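Goodwin Street Toy Library - Fault and Repair Log
Ticket 56: Block set, coloured cubes, "wobbles"
Status: Open (again)
Logged by: Heather Hapeta
Assigned to: Lorcan Moynihan

Reported problem

Borrower returned the set in July with a note in the lid: "Tower falls over. Please fix." No further details. Asked how tall the tower was meant to be and got the answer "tall", with a hand held at fridge height.

Set is the Pratlow cube set, painted, bought second-hand with the shelf it came on. Shelf has also been reported as wobbling. See separate ticket, which I also own, lucky me.

Entry 1 - Heather

Counted the cubes back in. Label on the tub says 12 and there are 12, so whatever is wrong with them, it isn't that they've gone missing. Wiped them all with a barely damp cloth and left them on a tea towel overnight. No peeling paint. One has a tooth mark on a corner. The tooth mark was there last year and is noted on the card as "character".

Stacked them on the front counter. Fell at five. Stacked them again. Fell at five. Passed to Lorcan.

Entry 2 - Lorcan

Front counter is not level. Put a marble on it and the marble left for the car park. Any testing done on the front counter should be disregarded, including the test where I blamed Heather.

Moved to the pale table out the back and checked it with the Cesness level, both directions. Good enough for blocks.

Started sorting by pairs. The idea is that if two cubes won't sit square on each other, one of them has a bad face, and swapping partners will tell you which. This took most of an afternoon and I'd like it known that I had other plans.

Entry 3 - Lorcan

Results so far:

Blue on blue: fine.
Yellow on blue: fine.
Red on yellow: rocks if you breathe near it. Turned the red over and it stopped. Pencil cross put on the bad face.
Green on red: leans. Same red.

So we have one dodgy red cube, probably swollen on one side from living in somebody's bathroom. Manaia has suggested it was used in the bath. The borrower has suggested it came like that. Both parties have been thanked for their input.

Entry 4 - Manaia Tautahi

Had a go while Lorcan was at lunch. I don't think it's only the red. The old felt-tip numbers on the undersides have built up into a sort of crust, and on a small cube a bit of crust matters. Scraped it off with a thumbnail, then with an old Dasa loyalty card when the thumbnail gave up. Please don't anyone write on the blocks again. We have labels. We have a whole drawer of labels.

Entry 5 - Lorcan

Fine, the crust was a factor. Re-ran the greens after scraping, in poor light as the back room tube is also on a ticket.

Steps for whoever picks this up next:

1. Use the back table. Do not use the front counter. Do not "just quickly" use the front counter.

2. Stack the two dark greens first, one straight on top of the other. You want them square, with a thin straight line at the join and no wedge of daylight at either end. Keep the red bits clear of the base before you judge any lean, or you'll be testing the wrong thing.
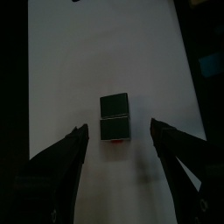

3. Tap the table edge twice with a knuckle. If the pair stays put, add the next colour. If it shuffles, turn the top cube a quarter and try again before you reach for the sandpaper.

4. Sandpaper is a last resort. Fine grit, flat on the table, and move the cube, not the paper. Three strokes, then check. Cameron Kerslake did thirty strokes on the dominoes and we now own some very slim dominoes.

5. Write the result here and not on the cube.

Entry 6 - Heather

Red cube sanded on the crossed face, touched up, drying on the windowsill. Rest of the set is back in its tub with a slip saying 11 OF 12, DO NOT LEND. Huia Fairweather is next on the waiting list and has rung twice. Told her it's in the workshop, as though we had one.

Entry 7 - Huia Fairweather (by phone, typed by Heather)

Would like to know if she can have the 11.

Entry 8 - Heather

Gave her the 11. Red to follow. Ticket stays open until the paint's hard and somebody has looked at the shelf.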